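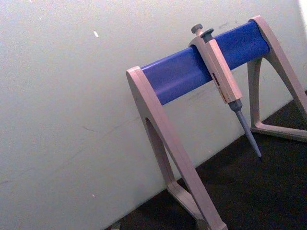 Figure 3. Wrist camera view: pipette on its stand, no tip fitted.

Unit 7: Teaching by Remote Control

In this unit students guide the arm through the removal of a pipette from the stand and its return to the rail. The task is recorded with the Jeltico hand controller. Each pair will submit up to 20 demonstrations.

The pipette hooks over the rail and must be lifted clear before it is drawn away. Operators should work from the wrist view only – the overhead monitor remains off during recording. Pauses at the rail are to be kept short, as the learned policy will copy them.

Failed attempts are to be labelled and kept. Completed logs go to Crescencio Benítez in Room 298.

Reading: Pickering, course notes, section 3.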